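TUMORA AUTOMATION SAFETY GROUP
Minutes of the meeting held Jun 23, 2022

Chair: Farzad Azimi
Present: representatives of Operations, Controls, Simulation, and Facilities
Apologies: Plilosau site office

1. Minutes of the previous meeting
The minutes of the April meeting were approved with one correction. Under item 4, "Cell 3" should read "Cell 5."

2. Matters arising
Facilities reported that the replacement door switches for the Hashemi building had been fitted. The matter was closed.

3. Stop fault on the two-arm cell
The Chair presented the report on the fault at the Jodavano site. During an unattended run, the left arm entered a protective stop while the right arm continued its programmed motion for nearly 5 seconds. The two grippers made contact. There were no injuries. One finger pad was damaged and has been replaced.

Controls stated that the stop signal from the left arm was received by the cell controller but was not passed to the right arm. The link between the two had been disabled during maintenance and was not restored before the cell was returned to service. The restart checklist does not include a test of this link.

Operations asked whether earlier runs had been affected. Controls had reviewed 214 run logs and found no other stop in which one arm continued to move. The group accepted this finding but noted that logs older than 60 days had already been deleted. The Chair asked that all remaining logs be kept until the matter is closed.

4. Simulation work
Simulation reported on its model of the cell, in which both arms are mounted along the far edge of the table and reach into a shared area at the middle.
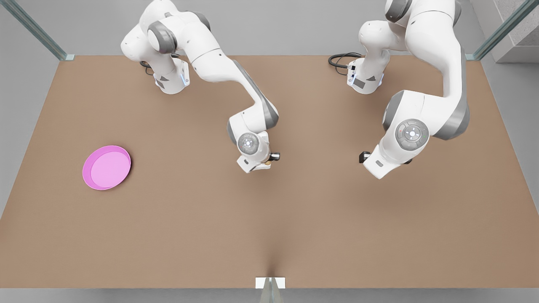

The model will be used to repeat the fault with the link disabled, at several distances between the grippers. Simulation proposed a minimum separation of 600 mm until the repair has been verified. Operations objected that this would prevent handover tasks altogether. After discussion the proposal was adopted as a temporary measure, with handover tasks suspended.

5. Decisions and actions
5.1 The cell is to remain out of unattended service. Operations.
5.2 A test of the stop link, in both directions, is to be added to the restart checklist. Controls.
5.3 Results of the simulated stops are to be circulated before the next meeting. Simulation.
5.4 The log retention period is to be reviewed. Chair and Facilities.

6. Other business
Facilities asked that requests for access to the Jodavano site be sent in writing.

The date of the next meeting will be notified by the Chair.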